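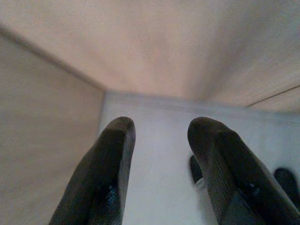 Wrist cam, unit 2, gripper open inside the enclosure. Attached by W. Osei

Ticket 1226 - gripper fault on reach-in, Gillum cell
Status: open
Raised by: Wumpini Osei
Assigned: Senyo Sarpong

Thurs 15:28 - arm stopped mid reach, fault 162, force limit on wrist. Nothing gripped. Cleared it, same again on next two goes.

15:40 - checked finger pads by hand. No tears, left one a bit slack at the base. Pushed back on, no change.

15:55 - slowed approach to 15 percent. Got in once, then faulted on the way out. Think the enclosure offset is wrong after Tuesday's move but cant prove it yet.

16:10 (Senyo) - pls dont keep clearing 162, it wipes the force log. Leave it faulted and send me the log. Also is the Zerberg offset file still the old one??

16:20 - yes, old one. Log attached. Cell locked off, sign on the gate. Waiting on new file form Sulemana.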